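Changes to the Reading Room at Lerska House

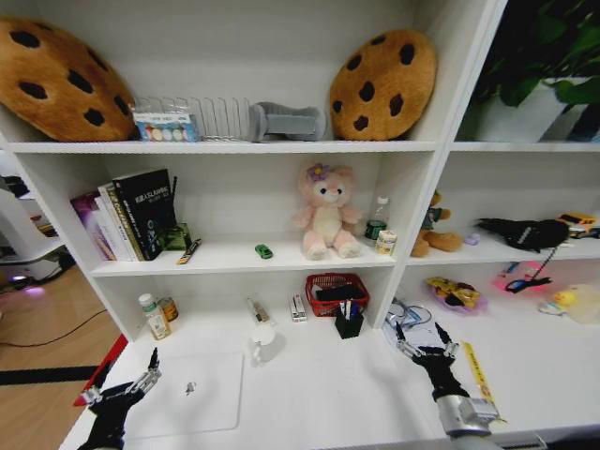 The reading room at Lerska House will reopen to members in January, following a period of reorganisation. The lending collection now stands at 2,691 titles, and it had become difficult to find anything shelved after the old card system was given up. Each title has been entered again under author and subject, and the Kyriakidis bequest has been brought together in one place for the first time. Members have asked whether the room will remain comfortable for long visits. It will: cushions are permitted, including the large ones made to look like chocolate chip cookies, and so are pot plants – a leafy green one in a white pot does well on top of a white shelving unit.

Loans are now made for 24 days, with one renewal. No more than two volumes of the Furano travel series may be borrowed at a time, as several are out of print. Books too fragile to lend may be read at the long table on request.

The Riren catalogue is available at the desk in printed form. It runs to 400 pages and will be revised each year. I would ask members to report errors in writing, giving the shelf number, and to leave misplaced books on the trolley.

The evening opening continues until 8 pm. The side door will stay closed until the new lock has been fitted.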